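手持夹爪采集设备的采购预算怎么分配？

Flallix 发表于 6月6日
我们组打算做桌面整理类任务（拿起容器、丢进垃圾桶之类）的示教数据采集，准备买手持式夹爪。目前看了两家：Galard 的成品套件，以及 Ratport 的打印件加自配相机。总额度 3,337 元，需要覆盖夹爪本体、指垫备件和桌面道具。想请教三点：
1. 打印件能不能直接用于长期采集，还是只适合验证？
2. 指垫备件按什么比例备？
3. 道具是统一采购，还是用现成的杯罐？
相机已有，不计入预算。

Edith Chávez
先说结论：本体选打印件，省下的钱放到耗材上。
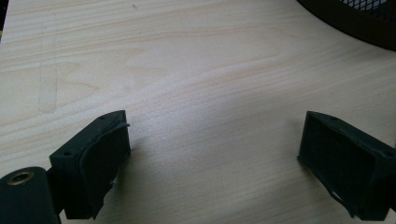 指垫是这类夹爪里最先需要列入备件表的部分，采购时应单独立项，不要并到“其他”里。打印的手指本体受力不大，正常使用很少损坏，损耗集中在内侧贴的那层软垫。看左指就清楚：螺丝孔一侧的块体完好，垫子右上角已经翘边，右下角也毛了。垫子状态变化后，同一动作的抓取表现前后不一致，数据要分批标记，后期处理的工时远高于垫子本身的价格。

我的分配方式：打印件和螺丝、铜嵌件按两套买，一套用，一套拆件；指垫材料留 300 元，买整张自己裁，不买预裁片。预裁片单价高，背胶质量也不稳定。换垫按采集条数走，我们定的是每 100 条检查一次，不合格当场换，并记录更换时的序号。

铜嵌件建议让供应商热压好再发货。自己压容易歪，装上以后两指不平行，返工要重打整件。

道具方面，统一采购的意义在于可复现，但不必全买新的。 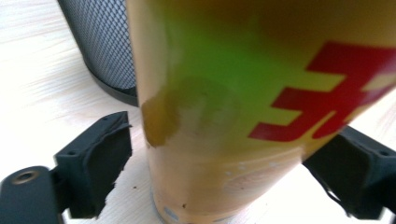 选道具先量外径，再对照夹爪的最大开口。开口余量太小，操作员接近物体时会反复调整姿态，单条时长变长。我们规定两侧合计余量不低于 13 毫米，低于这个值的物体不进道具表。表里另记材质、高度、表面是否反光，金属件和塑料件分开列，两类物体需要的夹持力不同，对垫子的磨损也不同。

Galard 的成品套件我在5月试用过，装配精度确实好，但指垫要随手指总成一起换，不单卖。按你的额度，买完本体基本不剩备件钱，不建议。

Sun
补充一点，上面没提到的：收纳容器和袋子也要进预算。做丢弃类任务，垃圾袋是消耗品，而且换一个牌子外观就变了，最好一次买够同一批次。
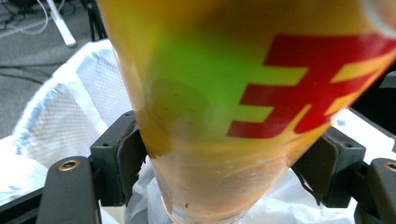
薄壁塑料件还有变形问题。同一个杯子反复夹，下半段会软，建议同款多买，按批次轮换，旧的不要和新的混在一起记录。容器口径也要定下来，写进采购单，不要只写“垃圾桶一个”。

线缆收纳我觉得也该留点钱，扎带和线槽就行。

Flallix
谢谢两位。打印件两套、指垫整张、杯子同款多买，我先按这个列表询价。再问一下 Edith，指垫用的是哪种厚度？Ratport 那边可选的规格比较多，页面上没有写硬度。

Edith Chávez
厚度跟着手指内侧凸边的高度走，垫面不要低于凸边，否则先接触物体的是塑料。硬度让他们寄样，偏软的先试。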